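Ticket 754 — Kitchenette snack table, packets mixed up / labels
Opened by: Malathi Iyer
Assigned: Hawi Yilma
Status: Open, waiting on supplier
Priority: low (Andor says medium)

Malathi: Snacks for the Toridach floor got tipped out on the table with the patterned cloth, all types together. Can't match them to the order sheet. Need to know what goes in which tub before the afternoon break. Also the tub labels have gone missing again.

Hawi: On it. Which order, the July one or the new one?

Malathi: New one. Drekov delivery, came up November 27, 2019.

Hawi: Ok. Started sorting by wrapper colour, quickest way. Black shiny ones to one side, yellow to the other. Anything I can't place stays on the cloth for now. Pic attached, need someone to tell me which line on the sheet the tall one is.

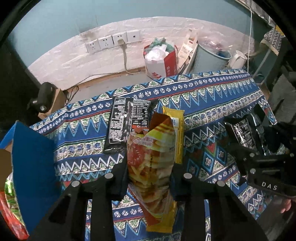 Tall crinkly one, yellow/cream/brown, reddish end. Black packets either side, narrow yellow one behind.

Funmilayo: Looks like the baked ones to me, going by the ridged brown slices on the front. Not 100%. Sheet only says "assorted savoury" which is no help to anyone.

Hawi: Black one on the left is back side up, so you get the small print and what looks like a table. Will flip it and read the front. Cant make out the writing at this size.

Andor: Please check ingredients before anything goes in the nut-free tub. Don't go by colour for that one. Had this with the Zenditz box as well.

Hawi: Yep. Nut-free tub stays empty till I've read every packet. Putting the rest in 2 tubs for now, black wrappers / everything else. Labels are masking tape, will do proper ones later.

Malathi: Fine by me. Can you ask Drekov for an itemised list — the sheet is useless.

Hawi: Emailed them, cc Abimbola. Leaving ticket open untill they reply.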